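Treltent Household Inventory Records

Version 4, last updated Jun 26, 2023
Maintainer: Maj-Britt Sandberg

Overview

Treltent is a table of short written records of household goods, collected from home contents lists. Each record is one line from one list: the item name as the owner wrote it, the room it was filed under, and a few added fields. The data is meant for work on text matching, spelling cleanup and category assignment. It contains no prices and no addresses.

The release holds 2000 records from 24 lists. Lists were typed from handwritten pages or exported from spreadsheets. Both kinds are present and the source field tells them apart.

Files

records.csv has the main table, one row per record.
lists.csv has one row per list, with the language of the original and the year it was written.
categories.txt has the 14 category names, one per line. Order matters, as the category field in records.csv is an index into this file, starting at zero.
CHANGES has the version history.

All files are UTF-8 with Unix line endings. Fields containing commas are quoted. Earlier versions used semicolons, and scripts written for version 2 or older need the separator changed.

Fields in records.csv

record_id: integer, unique, stable between versions. Retired numbers are not reused.
list_id: integer, matches lists.csv.
raw_text: the line as written, including misspellings and abbreviations. Leading and trailing spaces are removed. Nothing else is altered.
clean_text: the line after manual correction. Brand names are replaced with the token BRAND.
room: free text from the list heading. Empty if the list had no headings.
category: integer, see above.
source: "hand" or "sheet".
flag: 1 if the two annotators disagreed on category before review, otherwise 0.

Annotation

Categories were assigned by two people working separately from raw_text and room. Disagreements went to a third reader. The most frequent conflict was between "kitchen, small electric" and "kitchen, other", mainly for lines such as "steamer" or "grinder" where the owner did not say whether the item plugs in. The rule adopted in version 3 is to use "kitchen, other" unless the line or its neighbors in the same list settle the matter. Records decided under the old rule were reviewed in April and the changes are listed in CHANGES.

Lines naming several items ("kettle + tray + 2 cups") were kept as one record and take the category of the first item. We considered splitting them and may do so in a later version under new record numbers.

Loading

The Nyberg reader script (nyberg_read.py) checks the header, converts the integer fields and reports rows that fail. It has no dependencies outside the standard library. Opening records.csv directly in a spreadsheet program may turn entries such as "3-4" in raw_text into dates. Import that column as text.

Known problems

The room field is not normalized. "Kitchen", "kitch." and "K" all occur.
Two lists appear to come from the same household in different years. They share many lines, and should be kept on the same side of any train and test split.
Kitchen goods are heavily represented, and garden tools are scarce.
Lines translated into English were translated before cleaning, so spelling errors in the originals are lost for those lists.

Related sets

Akovis covers the same categories with receipt lines. Lunent is a smaller set of storage box labels and uses an older category file, so the indexes do not match. 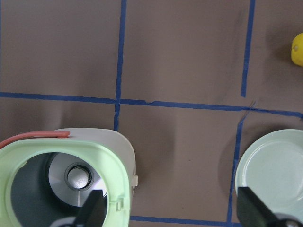 Can records from Treltent and Akovis be merged into one table?
The category indexes are the same in both sets, so the rows can be combined once record_id is given a prefix for each set. Akovis has no room field, and that column should be left empty for its rows.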